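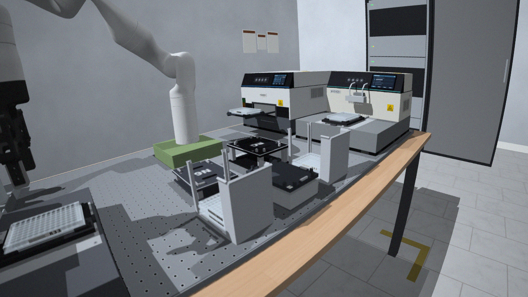 Bench layout, the cell at Briven. Washer at right rear.

Section 2 of the handling standard said that a plate left in a nest belonged to the last process that touched it. The auditor from Jevusville read the sentence twice and wrote it down. She had been sent to close one deviation, number 695, and she had until the evening train.

The deviation was short. In March the cell had paused for 47 seconds between a grip command and a lift command. No alarm was raised. The plate was released, gripped again and delivered. The results passed.

"Then why was it reported?" she asked.

The technician said the standard required it. Any pause that was not in the method was a deviation, and any deviation got a number. 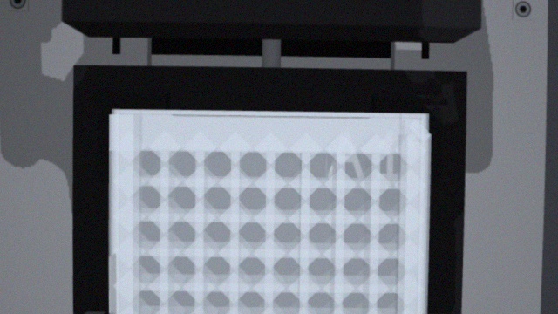 The Grip Interval
Fiction | By the Bastville night desk

She asked for the method. It ran to 1080 lines, and she read it at the desk with a ruler under each one. Grip, verify, lift. Move, lower, verify, release. The verify step had a lower limit for force and an upper limit for force. It had no limit for time.

"The controller can wait as long as it likes," she said.

"Until it is sure," said the technician.

"Sure is not a value."

He agreed that it was not. He opened the change form and typed the words "maximum verify time" in the first field. The second field asked for a number. Neither of them had one.
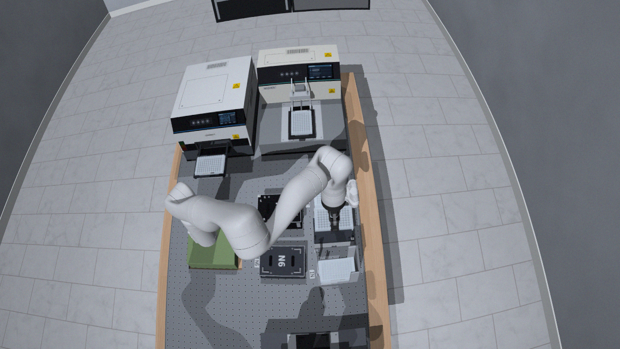 Siddiqui, when they called, wanted to know what the arm should do once the time ran out. A limit without a response was only a record of impatience, and the form would come back unsigned. Release was unsafe above the deck. Lift was unsafe without a verified grip. That left hold, and hold was what it had done in March.

The auditor turned the ruler over. She wrote: on expiry, hold position, raise alarm, await operator. The technician read it back to her. The motion was the same as before. The difference was that a person would be told.

He entered two seconds as the limit, pending test. She initialed the page, and he initialed under her.
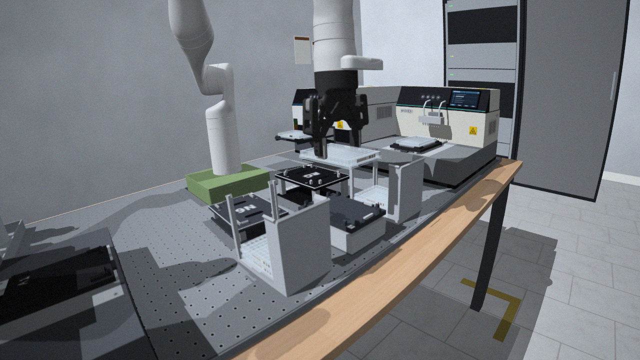 Plate transfer above the deck, two-arm configuration.

She missed the evening train. The test plan needed a second reader, and she was the only one on site who had not written it.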